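Chapter 6
Wood Indoors: Movement, Moisture and Surfaces

In this chapter
Why timber changes size after it has been cut and dried
How boards and strips are joined into wide panels
How finishes slow the exchange of moisture
Choosing and caring for a bench or table top

Before you start
You should already be able to name the three faces of a board (end grain, radial face and tangential face) and explain the difference between softwood and hardwood. If you can't, go back to Chapter 2 and look again at the section on growth rings. You will also need to remember how to work out a percentage.

6.1 A door that sticks in winter

Zdenka Kolev bought an old weatherboard house in Rillmont and moved in during the dry months. The kitchen door swung freely. By the following winter it had to be shouldered open, and she planed a strip off the latch side. When the dry weather came back the door shut easily again, but now there was a gap down one side wide enough to let in a draught.

Most people who have lived in an older house will know a door like this one. The hinges had not moved and the frame was square. The door itself had become wider and then narrower again, and it had done so every year since it was hung. The gap in the dry months came from planing it at its widest.

Wood is made of long hollow cells, packed together and lying mostly along the length of the trunk. In a living tree these cells hold a great deal of water. Some of it sits in the hollow centres and is called free water. The rest is held inside the cell walls and is called bound water. When a tree is felled and sawn, the free water leaves first. The boards get lighter but stay nearly the same size. Only when the bound water starts to leave do the cell walls become thinner, and only then does the board shrink.

The point at which the free water has gone and the walls are still full is called the fibre saturation point. For most species it falls somewhere between 25 and 30 per cent moisture content. Below it, every loss of moisture makes the board a little smaller, and every gain makes it a little larger. A board does not stop doing this because it has been dried, machined and made into a door. It goes on for as long as the board exists.

6.2 Measuring moisture content

Moisture content is the mass of water in a piece of wood, divided by the mass of the same piece when completely dry, and written as a percentage. Note that the dry mass goes on the bottom of the fraction. This is why freshly cut timber can have a moisture content of more than 100 per cent.

Worked example
Lajos Bárány runs the drying shed at Nestby, a small mill that saws local timber for furniture makers. He cuts a sample from the middle of a board and weighs it at 447 grams. He dries it in an oven, weighing it several times until the mass stops falling. The rest of the working is left for you in Activity 6A, where the final mass is given.

The oven method is accurate, but it destroys the sample and takes a long time. In the shed Bárány mostly uses a meter with two pins, which are pushed into the surface. Water conducts electricity and dry wood barely does, so the resistance between the pins gives a reading. A meter must be set for the species and corrected for temperature. It also reads only as deep as the pins go, and a thick board can be dry on the outside and still wet at the heart.

Wood left in a room for long enough will settle at a moisture content that suits the air around it. This is the equilibrium moisture content. In a heated room in a cold climate it may fall to 6 or 7 per cent. On a covered verandah near the coast it may be twice that. Furniture is best made from timber already close to the value it will have in use.

6.3 Why direction matters

A board does not change size equally in all directions. Along the grain the change is so small that for most work it is ignored. Across the grain it is much larger, and it is larger again when measured around the growth rings (tangentially) than when measured from the centre of the tree outwards (radially). As a rule of thumb, tangential shrinkage is twice the radial.

This one fact explains a good many of the faults seen in timber. A board sawn so that the rings run nearly flat across its end will tend to cup, with the edges lifting away from the heart side as it dries. A square leg cut with the rings running corner to corner will dry to a diamond shape. A round peg will go slightly oval.
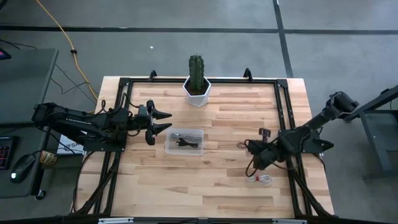 Wide surfaces are where movement gives the most trouble. A single plank wide enough for a table is hard to find, costs a lot, and will move across its full width as one piece. For this reason most solid tops are built up from narrower pieces glued edge to edge. The butcher-block top in the photograph has been made this way, from strips that vary from blond to tan. Differences of colour like these are common in built-up tops, where neighbouring strips may come from different boards or from different parts of one board. Each strip still swells and shrinks, and the panel as a whole will move nearly as much as a plank of the same width. What changes is the shape. A strip that wants to cup can only do so by a very small amount, and the strips beside it may be pulling the other way. The top stays flatter.

6.4 Joining strips into a panel

Viorica Pavlović makes kitchen benches and restaurant tables under the name Cevomwood. She starts by leaving the sawn strips stacked in the workshop, with thin battens between the layers so that air can reach every face. They stay there for several weeks before any of them is planed.

The strips are then laid out dry. Pavlović turns some of them over and swaps others end for end, looking at the grain direction as well as the colour. If the grain of one strip rises to the left and its neighbour's rises to the right, the planer will tear one of them whichever way the panel is fed.

Once the order is settled, a large triangle is drawn in pencil across all the strips. This is the quickest way to put them back in order at the glue stage, because any strip that is out of place or reversed breaks the lines.

The edges are planed straight and square, and the glue is spread in a thin, even coat. Clamps go on alternately above and below, so that their pull does not bow the panel. A fine bead of glue should appear along each joint. No bead usually means too little glue, and a flood of it means too much. The clamps should close the joint without great force – if they have to bend a strip into place, that strip needs planing again.

Fixing the finished top to a base needs as much care as gluing it. Screws driven hard through a rail into the top will hold it still, and a top that is held still while it shrinks will split. Slotted holes, wooden buttons and metal clips all let the top slide a little while keeping it down. A top that sits inside a surrounding frame needs a small gap along its long edges for the same reason.

6.5 What a finish does

No ordinary finish stops wood from taking up or losing moisture. A finish slows the process down, so that a wet week or a few cold nights with the heater on will have less effect. Finishes also keep out dirt, resist stains and change the look of the surface.

Oils soak into the outer cells and harden there. They are easy to apply and easy to repair, but they do little to slow moisture. Varnishes and other film finishes lie on top of the wood and slow it much more. They can be dull, satin or glossy, depending on what has been added to them and how they are rubbed back.
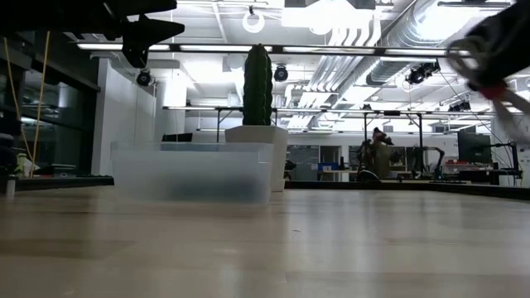

Whichever finish is chosen, it should go on both faces. A top that is varnished above and left bare beneath will take up moisture faster from below. The underside swells, the upper side does not, and the panel bends. Fatos Mujić, who repairs furniture for the Bianchini cafés, reports that this is the most common fault he sees in tables brought to him as badly made. Often the joints are perfectly sound. He takes the top off, lets it rest on edge until it has flattened as far as it will go, and then seals the underside.

Standing water is a separate matter. A damp pot or a wet cloth left in one spot can mark the finish or get through it, and timber containing tannin will turn black where water and iron meet. Wipe up spills promptly, and lift things now and then so that air can reach the surface under them.

Activity 6A
Bárány's sample had a final oven-dry mass of 380 grams. Calculate the moisture content of the board to the nearest whole per cent. State whether it is above or below the fibre saturation point, and whether you would use it for indoor furniture.

Activity 6B
Find a solid timber table, bench or chopping board at home or at school. Look at the end grain and sketch the direction of the rings in at least three neighbouring strips. Lay a steel rule across the surface and note any place where light shows beneath it. Measure the width to the nearest half millimetre, write down the date, and measure it again in December.

Words to know
Bound water: water held within the cell walls of wood.
Cup: a curve across the width of a board.
Equilibrium moisture content: the moisture content at which wood neither gains nor loses water in the surrounding air.
Fibre saturation point: the stage at which the cell walls are full of water and the cell hollows are empty.

Section 6.6 deals with plywood and other sheet materials, in which the layers are set at right angles to one another.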